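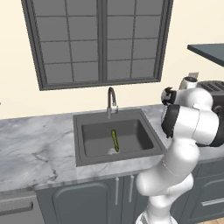

Sim kitchen update: the sink-to-counter results are in

Quick one from the manipulation group, as the write-up is due and I have half a sandwich to get through first. Headline: the simulated kitchen runs are finished, the view-swap idea helps, and the vegetables are still giving us grief.

For anyone who missed the April item. The task is "pick the vegetable out of the sink and put it on the counter". Dull to watch, hard to learn. The basin walls get in the way of the gripper, the drain sits right where you'd like a nice plain background, and a cucumber can be lying at any angle. The policy is trained entirely in simulation, on Drakik, with a fresh kitchen layout and worktop finish for every batch. Same arm throughout.

Memadby (our name for the method, don't ask, it stuck) is a simple trick. Most policies get the room camera and the wrist camera all the time and learn to lean on whichever is easier. Usually the room view. Fine until the arm swings over the sink and hides the thing it's after. So during training we blank one view at random for a short stretch and make the policy carry on with the other. No extra network, no extra labels. Training takes a bit longer and that's the whole cost.

Numbers. 2,130 test episodes in all, spread over 9 kitchen layouts, none of them seen in training. Three training seeds, same test set for each. Memadby beat the plain two-camera version in every layout, with the biggest gap in the deep-sink ones and the smallest where the sink is shallow and the arm hardly blocks anything. That's the pattern we hoped for. Full tables in the draft, please don't quote anything from the chart on the corridor wall, it is the old one with the axis wrong.

Then the failures. Vasilică Voicu went through all 313 of them by hand, which took most of a week and a lot of tea, and sorted them into piles. Biggest pile: gripper closes too early and nudges the vegetable further into the corner. Second: good grasp, then clips the rim on the way up. Third pile is the intresting one and has nothing to do with the policy. Bad assets. Some of our vegetable meshes look all right from across the kitchen and go to pieces close up, so a wrist view trained on them is learning rubbish.

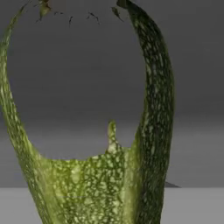 Green vegetable mesh at very close range. Big opening through the middle, ragged edges, grey wall showing through it.

Vasilică has been pulling up the suspect ones in close-up and checking shell, texture and collision shape one at a time. Slow. The texture blur we can live with, a gripper doesn't care much if the speckles are a bit soft. Holes are another matter. The depth reading goes straight through to whatever is behind and the policy gets a distance that makes no sense for the thing it's meant to be holding. Worse, the collision shape is often a plain closed lump, so what the camera sees and what the fingers touch don't agree.

Are the headline results still good? We think so. Both methods were tested on the same assets, so the comparison is fair, but the absolute scores are probably lower than they should be. Reruns with the dodgy meshes taken out are queued on Chidiac. Please leave the queue alone untill they're through, even if your job is only a little one.

Still to do:

Rim clipping. Adding a penalty for it made the arm so timid it hovered over the basin and did nothing. A higher lift point before the sideways move looks better, only tried on one seed so far.

Asset checker. A small script that puts a camera close to every mesh, looks for depth readings that go through it, and flags it before anyone trains on it. Will go in the shared tools folder once it stops flagging the colander.

Real arm. Not yet. Wenik has the lab sink plumbed in but the wrist camera mount needs redoing.

Draft is with the group for comments, deadline for those is August 22, 2019. Short comments very welcome. Comments on the name of the method less so. If you've got clean vegetable models we could use, anything with a closed surface and a licence we can live with, send them to Vasilică. Courgettes and aubergines especially, we have far too many carrots.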